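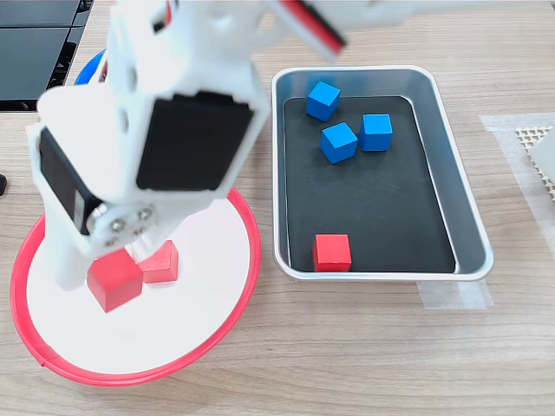
Two red cubes on the round white platform, with the arm above.

Caliper drift and the June reference check
Pauline Kershaw, October 8, 2025

Members who use the digital calipers in the measuring cabinet will find new tags on most of them. The tags carry the date of the last reference check and the correction, if any, at three lengths. Please read the tag before starting a job with a tolerance tighter than 0.05 mm.

The June check covered 36 instruments: calipers, outside micrometers and the two depth gauges. Each was left in the measuring room overnight with the gauge blocks, wiped down and zeroed. Readings were taken at 10, 50 and 100 mm, with five repeats at each length. Most calipers repeated within one count of the display. Four did not. Two of those had grit under the slider and came back into line after cleaning. The other two have worn jaws and are now marked for rough work only.

Jaw wear is easy to miss. A caliper with worn tips closes to zero and reads zero, because the zero is taken on whatever part of the jaw still touches. The error shows up when the part is gripped somewhere else on the jaw. To check, close the jaws against a bright background and look for light between them. A thin wedge of light toward the tips means the tool should go back in the cabinet with a red tag. Inside jaws need a separate check against a ring gauge, and the 25 mm ring is in the second drawer.

Battery condition was the other common fault. The Nerkar calipers blink the display when the cell is low, but the older Juna models give no warning and start to skip digits during fast slider movement. If the reading does not return to zero after a full stroke, replace the cell before doing anything else. Cells are in the drawer below the cabinet.

The micrometers held up better. One ratchet was slipping and has been sent to Poduval for service. The others needed only a zero adjustment of the sleeve. Please store them with a small gap between the anvil and spindle – closed faces trap moisture and can load the screw when the temperature changes.

We have also looked at replacing the gauge block set. The present set has nicks on the 5 mm and 20 mm blocks, and neither will wring properly any longer. Skasent quoted $2,299 for a full steel set with a calibration certificate and $1,009 for a short set covering the sizes we use most. The short set is the likely choice. A decision will follow once the service bill for the micrometer is in.

The next check will use the same three lengths so that the results can be compared directly. The June readings are in the binder on top of the cabinet, sorted by tag number. Corrections to the binder go in pen, with initials.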